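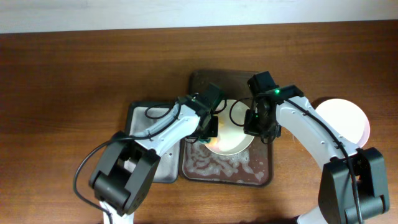

Figure 8.1 A round bowl in a tray of soap suds, with a plate to the right. Soap lets water and grease mix.

Chapter 8
Soaps and Detergents

Key terms: surface tension, surfactant, hydrophilic, hydrophobic, micelle, emulsion, saponification, hard water, scum

Water is a good solvent for many things. Salt, sugar, vinegar and most food colorings will dissolve in it with a little stirring. Oils and fats will not. If you pour cooking oil into a glass of water and stir hard, the oil breaks into drops, but within a few minutes the drops join up again and float to the top. The same thing happens on a greasy dish held under a running faucet. The water runs off the grease and leaves it where it was.

In Chapter 7 you learned that water molecules are polar. The oxygen end of each molecule carries a slight negative charge and the hydrogen ends carry a slight positive charge, so water molecules attract one another. Molecules of fat and oil are mostly long chains of carbon and hydrogen, with very little charge at any point along them. Water molecules are drawn to each other much more strongly than they are drawn to the oil, and the two liquids stay apart.

This chapter is about the substances that bring them together. They are called surfactants, a shortened form of "surface-active agents." Soap is the oldest surfactant in common use. Detergents, which are made from petroleum or plant oils by a different route, are more recent, and most of the bottles sold today as dish soap contain detergent.

8.1 Two Ends of a Molecule

A soap molecule is long and thin. One end, called the head, is charged and is attracted to water. We say it is hydrophilic, or "water-loving." The rest of the molecule, called the tail, is a chain of carbon and hydrogen atoms much like the chains found in fats. The tail is hydrophobic, or "water-fearing." It mixes easily with grease.

When soap is added to water, many of its molecules collect at the surface, heads down in the water and tails pointing up into the air. This weakens the pull between the water molecules there and lowers the surface tension. You can see the effect with a drop of water on waxed paper. Plain water sits up in a rounded bead. Touch the bead with a toothpick dipped in dish soap and it spreads out flat. Water with a lower surface tension wets cloth, skin and china more completely, and wetting is the first step in cleaning.

Once the surface is crowded, the remaining soap molecules gather in small clusters called micelles. In a micelle the tails point inward, away from the water, and the heads form the outer layer. If there is grease in the water, the tails bury themselves in it. Rubbing or scrubbing then breaks the grease into tiny droplets, each one coated with soap heads. The heads all carry the same charge and repel one another, so the droplets cannot easily rejoin. The result is an emulsion — a mixture of fine droplets of one liquid spread through another — and it can be rinsed away.

Foam is a separate matter. Bubbles form when air is trapped inside a thin film of water with soap molecules lining both sides. Many people judge a cleaner by how much it foams, but some detergents made for washing machines clean well and produce very little foam.

8.2 A Town and Its Soap Works

Before the chemistry of soap was understood, people made it by practice. Fat from cattle or sheep was boiled with lye, a strong base that was washed out of wood ashes. The reaction between a fat and a strong base is called saponification, and it gives two products, soap and glycerol.

The river town of Misholm had a soap works of this kind, run by the Marciniak family. The works took tallow from the slaughterhouses at Studdale, a short distance upstream, and ashes from household stoves. A single batch used 200 pounds of tallow and was boiled in an open iron kettle for the better part of 2 days. Salt was then thrown in, which made the soap rise to the top as a curd, and the curd was ladled into wooden molds.

The workers tested a batch by touching a little to the tongue. A sharp bite meant there was still lye left over and more fat was needed. The test was unsafe and should never be tried — lye burns the skin and mouth.

Customers in Misholm also complained that the soap left a gray film on their wash. Igor Makowska, a pharmacist in the town, showed that the fault lay in the water. The wells there pass through limestone and carry dissolved calcium. Calcium joins with soap to form a solid that does not dissolve, known as scum. Water of this kind is called hard water. When Makowska repeated the wash with rainwater, no film appeared. Section 8.4 explains why detergents are much less affected by hard water than soap is.

Before You Read On

Write down three cleaning products used in your home. Read the labels and note which ones list a surfactant. Keep your list for the Ikance water samples activity at the end of the chapter, where you will compare how soap and detergent behave in soft and hard water.

8.3 Making Soap in the Laboratory

Modern soap makers control the amounts of fat and base closely, so that little or no lye remains in the finished bar. The fat may be tallow, palm oil, coconut oil or olive oil. Each gives a slightly different mixture of tail lengths, and this changes the hardness of the bar and the kind of lather it makes. Coconut oil, with its shorter chains, gives a hard bar that lathers quickly. Olive oil gives a milder soap with a thinner lather.

The base matters as well. Sodium hydroxide produces solid soap, and potassium hydroxide produces a soft or liquid one. We begin with the equation for the sodium hydroxide reaction.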